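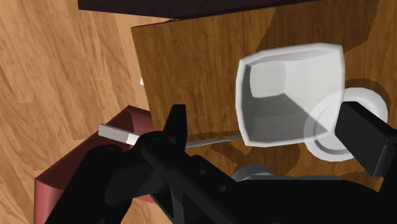

Latuseo table-clearing trainer: worth the subscription?

Posted in: Arms, grippers and kits

aretim
I've been on the Latuseo trial since August and it runs out soon, so I need to decide whether to pay. For anyone who hasn't met it, you get a simulated kitchen table, a two-finger gripper and a stack of tidying jobs, and you drive it yourself or let your own policy have a go. The picture is my wrist view from the knife job, with the red container over on the left and the white bowl and dish on the right.

I like it a lot! Setup took me one evening (with a break for tea) and the jobs feel like proper chores. My one moan is the wrist view itself. The gripper covers so much of the table that I keep losing track of the container. Is that just me?

gcuesta
Not just you. I had the same grumble and ended up adding the overhead view, but that's on the dearer plan. Cheeky if you ask me.

sisthorpe_meron
I'd disagree with both of you there. Put a wrist camera on a real arm and you get a great lump of gripper in the way. I'd sooner my policy learned to cope with it now than fell over later.

What bothers me more is the white on white. Look at where the round dish meets the square bowl, you can see the bowl's corner and the dish's edge at once. Crockery shouldn't look see-through.

aretim
Oh well spotted, I'd been staring at that for ages and thought it was my screen. Do you reckon it matters for training?

sisthorpe_meron
For the knife job, probably not much. For anything where you pick up the dish, I'd want it sorted before I paid. I've sent them a note.

maxi_a
Can I be the grump? I paid for 6 months of this and went back to Akow after 2. The wood grain and shadows are lovely, fine, but looks aren't what I'm buying. My trouble was thin things. Knife handles I could grab all day, but spoons kept skating off sideways and support told me to lower my closing speed. Akow is ugly as sin and the spoons stay put.

gcuesta
Did you try it, though? Lowering the speed did the trick for me. I did up to 300 spoon runs on the slow setting and had very few skaters.

maxi_a
Tried it, yes. Better – still not good enough for what I wanted. We may be on different gripper models, mind.

noelia_n
Coming in as a total beginner, so ignore me if this is daft. I've only done the first 100 practice runs and I'm having a great time with it. The Akow manual put me right off, whereas this I could just open and start. If you're learning, I'd say pay for a month and see.

Does anybody know if you can swap the table? I'd love a plain one, the brown grain makes my knife blade hard to pick out when the shadows get going.

sisthorpe_meron
Scene settings, then Surfaces. You need to restart the job afterwards or it keeps the old one.

noelia_n
Found it, thank you!

aretim
Right, I'm going to take one month on the cheap plan and stick with the wrist view. Maxi, if you've still got your Akow spoon settings I'd be glad of a copy so I can try the same job on both.

maxi_a
Will dig them out tonight after eight.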